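Small kitchen thread. We moved into the flat in Rultbridge in February and the built-in oven has never worked properly, so I've been doing most of the cooking in a toaster oven.

1/ It's a small silver one, bought second-hand through Wisitz. I didn't expect to use it for more than toast. It now does dinner most nights.

2/ Capacity is the main limit. Two chicken thighs and a few potatoes, or one small pizza. If there are more of us I cook in batches and eat late.

3/ It needs room. I keep it on the granite worktop with nothing pushed up against the back. The avocado oil lives on the same bit of worktop as I use it for nearly everything.

4/ Controls are two black knobs on a panel at the end, with a little orange-red light under the lower one. No screen, no beeping. I like that.
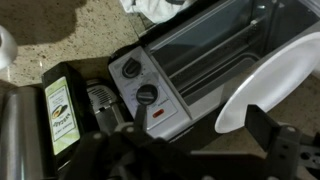
5/ Timings. Recipes written for a full-size oven come out too dark on top in mine. I check everything 7 minutes early and turn the tray round halfway.

6/ Cleaning. Crumbs go in the bin once a week. The glass door gets a wipe with washing-up liquid and warm water – wait until it's cold. The wire rack goes in the sink overnight if there's cheese on it.

7/ Things I've given up on: big loaves, a whole chicken, anything in my old roasting tin (too wide for the door).

8/ The landlord's agent, Civiline, says someone will look at the built-in oven this month. I'll probably keep using the small one on weeknights either way.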